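Wumcombe Home & Thrift Forum > Furniture > Painted and Ornate Pieces

White vanity with the rose mirror - paint it or leave it?

korkitine_kate
8 Apr 2021
Hi all! I've been going back and forth on this vanity for weeks now and I would love some friendly opinions. I paid $35 for it at the Hendby swap (I know, I know, I'm still smiling) and it's destined for my niece's room. Oval mirror with roses and scrollwork, flat top, one shallow drawer with a little metal knob, and a scalloped edge underneath. My sister says the cream is dated and wants it sage green. I keep thinking I'd be sorry the minute I opened the can.

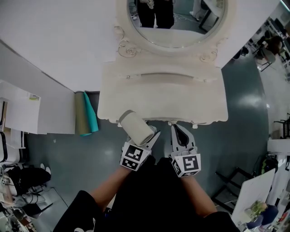
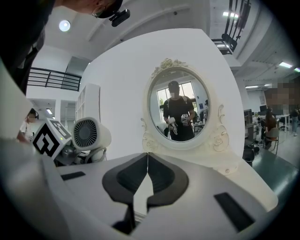
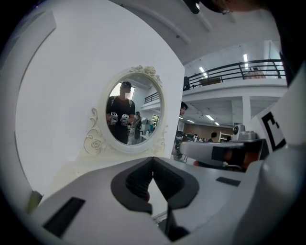
Replies (3)

morgan_lane_finds
Oh please leave it alone! The roses are what make it, and dark paint settles into every little leaf and curl. I painted one a lot like it last October and I still miss the old color - it took me three coats and I never did get the petals to look right.

hendbyhank
Going to disagree, kindly. Sage would be lovely on a piece like that, and a child's room can take some color. Do the table part and leave the mirror frame cream, then everybody gets a little of what they want. Tape the glass well and take the knob off first.

korkitine_kate
Hank, I hadn't thought of splitting it up! My worry is that the frame and the table would look like two different pieces - but I could try the drawer front first and live with it a while. My sister is already texting me paint chips, so wish me luck.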